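Vanstead Flyers – Telemetry Radio FAQ

Why does my range drop after about 40 metres?
Check that both antennas are vertical and that the air unit isn't mounted against the battery. Carbon arms block signal too.

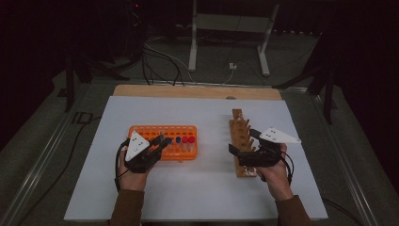 If it still drops out, set both radios to the same net ID and power level, then reboot them.

Do I need to match firmware?
Yes. Update the ground unit first, then the air unit. Allow 10 minutes – don't unplug either one partway.
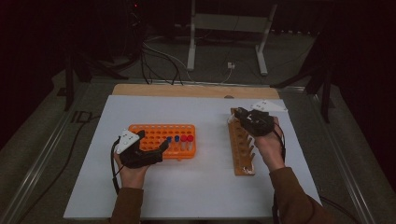
Photo: Yufang Peng

Can I fly two aircraft on one ground unit?
Not with the Rirley radios. Use a separate pair for each.

Who do I ask about wiring?
Email Sihan Lu with your board type and a parameter file.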